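Progress report to Cilholm
Safe working rules for two-arm tabletop stations
Reporting period ending 05/07/2024

Summary

The grant pays for a written set of working rules for small two-arm stations, tested in daily use at the Trulten workshop and then handed over to the other sites for comment. At the end of this period the rules are in their third draft. Sections on start-up, stopping, shared reach and object handling are finished. The section on recordkeeping is usable but needs another pass. The section on cable care is behind schedule, for reasons given below. Spending is within the approved budget and we are not asking for any change to it.

Work done in this period

The second draft went to operators at the start of the period. They worked from it on every shift and wrote comments directly on the printed copies. We collected 220 comments. Many concerned wording, and those were settled quickly. The rest asked for a rule to be changed, added or dropped, and each of these was answered in writing so that the person who raised it could see what was decided.

The largest change is in how the rules deal with shared reach. The second draft told operators to keep the two arms out of each other's half of the table. In practice this could not be followed, because many of the tasks call for both grippers to meet near the middle, one holding and the other placing. The third draft drops the halves. It sets a slow speed for any motion in which the grippers come within a hand's width of each other, and it requires the operator to name one arm as the moving arm before closing the gap. The other arm holds still until the first has backed off.

We also rewrote the stopping rule. The earlier text allowed an operator to pause a run in software and reach in to straighten an object. The new text requires the stop button to be pressed and both arms to be at rest before a hand goes over the tabletop. Operators said this would cost time. It does cost time, and we have kept the rule.

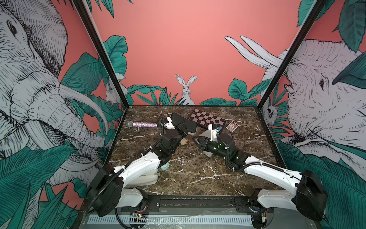
Object handling took up most of the remaining effort. Stations are now set with a mixed group of household items for each session, and the group is changed between sessions. The rules say which kinds of items may be used at all. Glass, open liquids, blades and anything with a loose battery are out. Items with a hard shell and a soft or rough covering are allowed, but they must be looked over for shedding before they go on the table. Small light items such as tissue or paper are allowed and must be picked up at the end of the session. The list is kept as one page so that it can be posted at the station.

The Jostach site asked whether wall coverings should be plain. The draft makes no rule on this. Backgrounds may be patterned as long as the covering is flat, firmly fixed and out of reach of both arms at full extension. The check for reach is done by hand, with power off, each time a covering is changed.

Sessions and incidents

Operators logged 3,481 runs under the second and third drafts together. The log records the start and end of each run, the items on the table, any stop, and the reason for it. There were no injuries. There were 14 reportable events, all of them contact between the two grippers or between a gripper and the tabletop. Four of these led to a part being replaced. In each of the four the operator had moved both arms at once, which the third draft no longer permits at close range.

We want to be careful with these numbers. The third draft has been in use for a shorter time than the second, and the tasks were not the same, so a straight comparison would be misleading. We plan to repeat a fixed group of tasks under the third draft before making any claim about fewer contacts.

Problems and delays

Cable care is the weak part of the draft. The current text says that cables must be secured along the arm and checked before each shift, but it does not say how much slack is right at the joints. Too little slack strains the connector, and too much leaves a loop that can catch. Operators at Trulten and Jostach have been tying cables in different ways, and each group is satisfied with its own. We had hoped to settle on one method by now. Instead we will test both for wear and write the rule from the results.

The recordkeeping section asks for too much. Several operators were filling in the log at the end of the shift from memory, which defeats its purpose. A shorter form has been drawn up with the same fields for stops and contacts and fewer for everything else. It goes into use next period.

The Bai site joined later than planned. Its stations are now set up and its operators have been trained on the third draft, but it has no logged runs to report yet.

Next period

- Finish the wear test on cables and write the cable section.
- Put the short log form into use at all sites.
- Run the fixed group of tasks at Trulten and Jostach.
- Collect first comments from Bai.
- Send the fourth draft to Cilholm for review in August.

One decision is needed from Cilholm. We would like to know whether the final rules should cover stations with a single arm. Most of the text would carry over, but the shared reach section would not apply and the training page would have to be split. If single-arm stations are to be included, we should start on that before the fourth draft goes out.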